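Help > Sorting and Storage > Seed Storage FAQ

Seed Storage: Frequently Asked Questions

These are the questions we get most often at the Orach seed library about keeping seed at home between seasons. They apply to vegetable, herb and flower seed. For potatoes, garlic and other planting stock, see the separate page listed at the end.

How long will my seed keep?

It depends on the crop. Onion, leek and parsnip seed is best used within a year or two. Beans, peas and lettuce usually last three or four years, and tomatoes often last longer than that. The year on our packets is the year the seed was harvested. Count from there.

Where should I keep it?

Somewhere cool, dark and dry where the temperature doesn't change much. A closet on an inside wall is fine. A garden shed is not, and neither is the cabinet over the stove. Seed stored next to a window loses strength faster than most people expect.

What kind of container works best?

For seed you plan to sow this season, leave it in the paper packet and put the packets in any box or drawer that closes. Small plastic drawer units are popular with members because you can give each drawer to a plant family. Clear or translucent drawers let in light, so keep the unit inside a cupboard or line the drawer fronts with card.
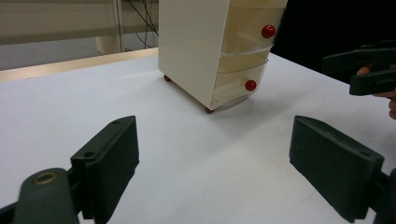
Can I keep seed in the refrigerator?

Yes, if it is dry and sealed. Use a glass jar with a tight lid. When you take the jar out, let it come to room temperature before you open it, or moisture will settle on the seed.

How do I know if seed is dry enough?

Bean and corn seed should shatter when hit with a hammer. If it mashes, it needs more time. Thin seeds such as squash should snap when bent. Spread damp seed on a plate in a single layer and leave it for 14 days in a room with moving air. Do not use an oven.

How do I test old seed?

Put 10 seeds on a damp paper towel, roll it up, and keep it in a loosely closed bag in a warm spot. Check it after a week, longer for carrots and parsley. If seven or more have sprouted, sow as normal. If only four or five have, sow twice as thick. Below that, we would replace it.

What should I write on the packet?

Crop, variety, harvest year, and where you got it. Use pencil. If you saved the seed yourself, add how many plants you took it from. Packets returned without a variety name go in the mixed bin.

Can I bring leftover seed back?

Yes, through the end of April, at the Trestasden branch. We take opened packets as long as they are labeled and under three years old. We can't take treated seed. The catalog currently lists 172 varieties, and returned seed of anything not on it is welcome too.

I found small beetles in my beans. Is the whole jar lost?

Not always. Seal the jar and freeze it for a week, then pick out any beans with holes. Only do this with fully dry seed. Do not bring affected seed to the branch, even after freezing.

Who do I ask about something not covered here?

Write to Matvii Hrytsenko at the front desk. Include the crop and the harvest year in your message.

Last updated: 23 March 2024

Related pages
Borrowing and returning seed
Storing potatoes and garlic
Saving tomato seed step by step
Isolation distances for squash
Branch hours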